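White specks on light oak floor next to shoe rack

Posted by Koltley, Wed 27 May

I have a light oak-toned wooden floor in the entry with a pale, washed-out finish. A low rack stands on it, dark brown wood at the edge with a paler rail running parallel. Small white specks have shown up on the boards beside the rack. Most are dots and one is a thin streak. They could be paint or they could be scuffs. A damp cloth and dish soap did nothing. The rack was moved in November and the wall behind it was painted the same week, so either is possible. I don't know what the floor is sealed with. What should I try before sanding?

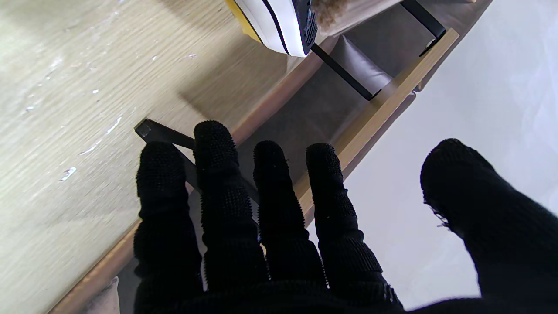
Bultar
Test one speck with a fingernail or a plastic scraper held nearly flat. Latex paint usually comes up as a flake. If it smears or stays put, soften it with a cloth dampened with warm water, leave it for 2 minutes, and scrape again along the grain. Rubbing alcohol is the next step, on a cotton swab, in a hidden spot first. It will dull shellac and some other finishes. Do not use acetone.

A scuff won't flake. If the mark is a scratch in the finish, solvent will not help and you need a touch-up product matched to the sheen.

Kneževič
magic eraser. worked on mine

Clukmont
Careful with the eraser. It is a fine abrasive and leaves a shiny patch on a matte finish, or a dull one on gloss. I have a spot like that more than 2 inches wide by my back door.

I agree with the scraper first. Lift the rack off the boards before you start and check under its feet for grit. Felt pads are worth adding while it is up.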